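About Us

Print
E-mail

Pakzad Carpet & Floor Care began with one truck, two machines, and a phone that rang in the kitchen. Leilani Whitfield had spent years working for a large cleaning outfit over in Corport, and she had a notion that folks would rather have the same person come back each time, somebody who already knew which stair squeaked and which rug had come from a grandmother. So she printed up some cards, drove home to Wanbridge, and started knocking on doors.

That was 14 years ago, and we're still at it! We've grown since then (there are five trucks now, and the phone has finally moved out of the kitchen), but Leilani still answers it herself most mornings, and she still likes to hear how your daughter's wedding went before she gets around to asking about the carpet.

We clean carpets, area rugs, upholstery, tile and grout, and we strip and wax hard floors for shops, churches and small offices. Our building on the Plodico road has 3,000 square feet of floor, most of it given over to rug washing and drying, so if you have a wool rug that needs more care than we can give it in your living room, we'll roll it up, take it back with us and bring it home when it's ready. You're welcome to drop one off yourself too — just pull around to the side door and ring the bell.

People often ask us how long they'll have to stay off the carpet. It depends on the pile and on the weather, and we'd sooner tell you the truth on the day than promise you something over the phone. Your technician will go over it with you before packing up, and will leave a number you can call in the evening if a spot comes back or you just have a question.

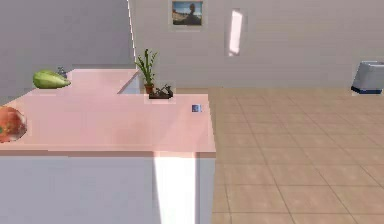 Pink countertop over a white cabinet base

Every estimate is free and written down, and the price on the paper is the price you pay. We'll move the chairs and the smaller tables for you, but we do ask that china cabinets and pianos stay where they are, and that you put breakables somewhere safe before we arrive.

We book up early in April, when the whole county seems to get the spring cleaning bug at once, so do call ahead if you can. Ask for Leilani. If she's out on a job, leave a message and she'll ring you back that same evening.

Print
E-mail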